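We use cookies to remember your settings. By carrying on you agree to our cookie notice.

Print this page | E-mail this page

Speaker notes: Running a village lunch club on a small budget

Start with the hall. Flinden has one shop, two buses in the morning and a hall that stood unused on weekdays until the lunch club began. Say this slowly, as people from towns tend to miss what two buses means.

The club opened in February with 30 places. By the summer we had 65 people on the list and had to run two sittings, the first at noon and the second at 1.15. Mention that the second sitting is quieter and suits people who are hard of hearing.
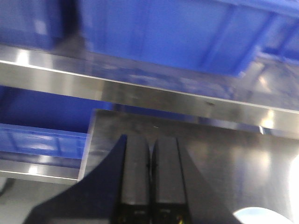

Money next. We charge a flat price at the door and do not ask who can afford it. Anyone can pay less by putting what they like in the tin. Takings cover 70 per cent of the food bill. The rest comes from the Pickering fund, which pays once a year and wants a short report.

If asked about grants: we applied for two and got one. The one we lost wanted a business plan for five years. Don't dwell on it.

Menus. Keep to one main dish and a meat-free version of it. We tried a choice of three in the first month and threw a lot away. Soup goes down well all year. Fish pie is the most asked for - rice dishes less so, though that is changing.
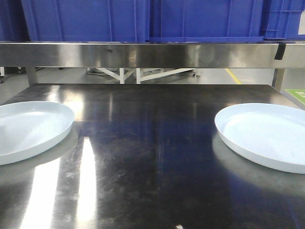

Transport took more work than cooking. Taren Minibuses lend us a vehicle from 11 until 3, and we pay for fuel and the driver. People book by phone the day before. We tried online booking and four people used it.

Pause here for questions on transport. There are usually several.

Neighbouring villages: Vatov House has started its own club using our booking sheet, with places for 100 in a much bigger room. They serve at long tables. We prefer small ones, as newcomers find it easier to join in.

Last part: handouts are by the door - the booking sheet, a sample menu and the hygiene checklist. Ask people to take one set per group. Tea is at 3.30.

Sign up for our monthly newsletter. You can unsubscribe at any time.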